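Thread on our student project this semester: teaching a pair of small robot arms to handle clothes. I'm posting it in pieces because a few people in the club asked how it's going.

Our team is called Plondow. There are 6 of us, all undergrads, and we get the room from 4 p.m. until the building closes.

The goal for November is simple to say. Pick a garment up by a corner, find a second corner, lay it flat. Folding comes later if there's time.

We started with dish towels. Towels are easy. Four corners, one layer, light. We recorded 200 demos on towels and trained the first model on those.

Then we moved to real clothes and the success rate dropped right away. On the last full run we got 17 good corner grasps before we quit for the night. I didn't write down the misses and I should have.

Heavy cloth is the hard part. It hangs in folds, and a fold edge looks a lot like a hem to the camera. The model goes for the fold, gets two layers, and the second corner ends up somewhere inside.

Stripes are what I've been working on this week. Pinstripes bend with the cloth, so you can read the shape from them if the picture is sharp enough.

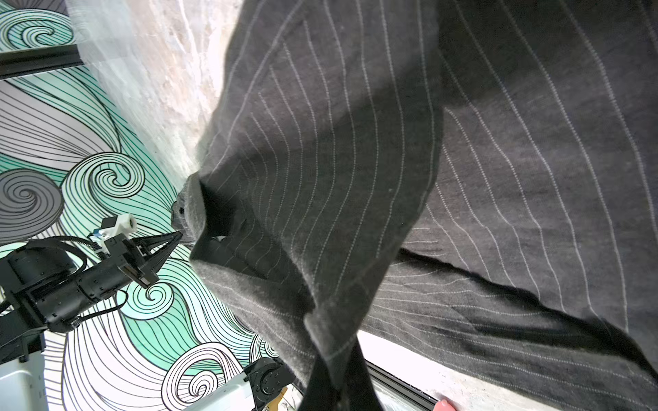
Pinstripe garment, gripper on one corner. Wave mural behind the arm.

Look at the long crease on the right. The stripes meet it at different angles on each side. I want the model to use that to tell a fold from an edge. Right now it mostly ignores it.

Data so far: 1418 clips, towels included. Most of the clothing clips still need labels. We label in a tool called Bredance, which one of the older teams wrote. It crashes if you scroll too fast, so save often.

Next steps: finish labels, retrain, test on shirts we haven't used before. Also a slower close on the fingers, which I think will help with thick fabric.

The Berisha team is doing zippers with the same kind of setup. If you're on that team, please put the calibration sheet back in the shared folder. We need it before the next session.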